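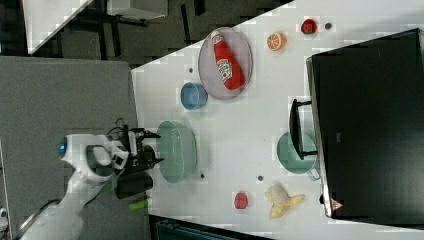

Quantas demonstrações são precisas para ensinar uma tarefa nova a um braço?

Depende mais da variedade do que do total. Com 174 demonstrações gravadas em posições diferentes consegui melhores resultados do que com um conjunto maior em que quase tudo começava no mesmo sítio.

Demorei a aceitar isto. No primeiro conjunto, a que chamei Cidon, deixava a taça azul sempre no mesmo canto da mesa e só mudava o objeto a agarrar. O modelo aprendeu o canto. Quando a Visitación Toledo pôs a taça um palmo mais ao lado, o braço foi largar o objeto no sítio antigo, muito seguro de si.

No segundo, o Presari, mudei o método. Antes de cada gravação sorteio a posição das taças e do tabuleiro e troco parte dos objetos. A comida é a do costume: morangos, banana, meia laranja, a garrafa de ketchup. O ketchup deitado é de longe o mais chato. Se a garra fecha perto da tampa, a garrafa roda e a demonstração vai para o lixo.

Quanto ao lixo, mudei de opinião. Antes apagava todas as tentativas falhadas. Agora guardo aquelas em que o operador falha, recua e agarra à segunda, e marco-as à parte. O Anselmo Cuadros acha que isso ensina o modelo a hesitar. Fizemos dois treinos, um com elas e outro sem elas, e o primeiro recuperou melhor quando a fruta escorregava. Ele continua a não gostar.

Outra coisa que passei a fazer é escrever a instrução antes de gravar. Quando a escrevia no fim do dia, já não sabia se "põe o morango na taça" era a verde ou a azul, e tive de deitar fora sete gravações boas por causa disso.

Em abril quero repetir tudo com outra pessoa ao comando. Até agora quase todas as demonstrações são minhas, e eu aproximo-me dos objetos sempre pelo mesmo lado. Vou pedir à Visitación que faça metade, sem lhe dizer como costumo pegar na banana.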